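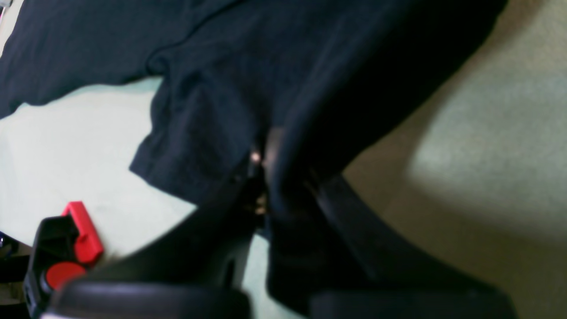
The demo page for the Wirkia folding kit has a line about "robust grasp detection," and I have been arguing with that line since January. In our setup, grasp detection means the software looks at how far the fingers closed and decides whether there is something between them. Give it a dark navy shirt bunched up into a twist, with both black fingers clamped on it, and it does fine. Give it one layer of hem and it shrugs. The fingers shut almost as far as they do on nothing, the check returns "no object," and the arm goes back for another try with the shirt still in its grip.

You can guess what that does to a shirt. You might not guess what it does to the other arm, which has been told everything is free and has started its own pull. We had two arms tugging on one T-shirt until the wrist on one side threw an overload and went limp. The current limit we had set in Revside, the control software, was never reached on paper. The log had it peaking at 741 and the cutoff sat higher than that, so as far as the software was concerned, nothing happened. A motor quit and the session was marked as completed.

I went back through 672 logged grasps. The false "no object" turned up in 14 of them. People keep telling me that is a good number. I don't think it is, for a fault that ends with a motor straining against another motor and somebody's hand reaching in to free the cloth.

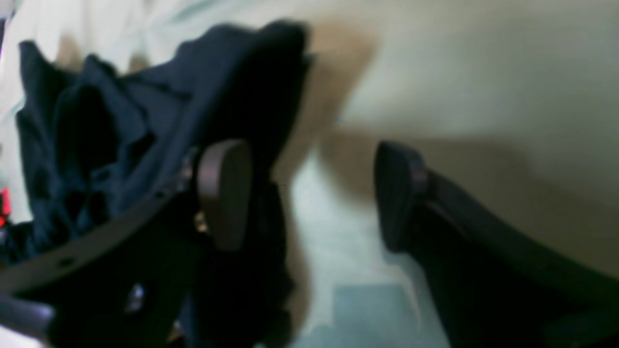 Fingers apart, navy heap off to the side. The check gets this kind of thing right.

The Drurkness forum has a standard answer, which is to raise the closing force. I tried it. The misses went down and the stretched collars went up, and I don't see how squeezing harder fixes a sensor that isn't one. The second most popular answer is brighter shirts. Great, I'll tell everyone who owns a black one.

What I want is boring - a rule that neither arm may pull until both agree on who is holding what, and a hard stop when they don't. Naidu, the add-on planner, claims to do this. I ran it for an afternoon and it did stop, 2 times, both on good grasps. It never caught a bad one, though I may not have given it any. 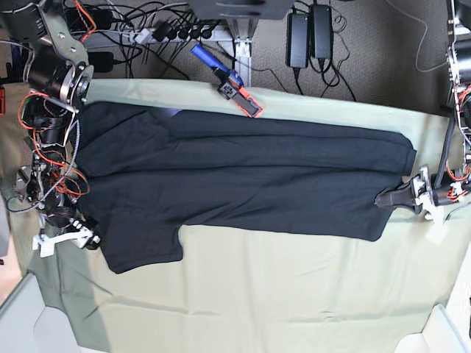

Black tee laid out lengthwise, with the black gripper at the hem end. Single-layer hems are where I'd look first.

For now I've cut the arm speed in half and moved the stop button to my side of the bench. The wrist motor came back after a power cycle, which I trust about as much as the word "completed." I've asked for the actual threshold used in the grasp check and got a link to the demo page.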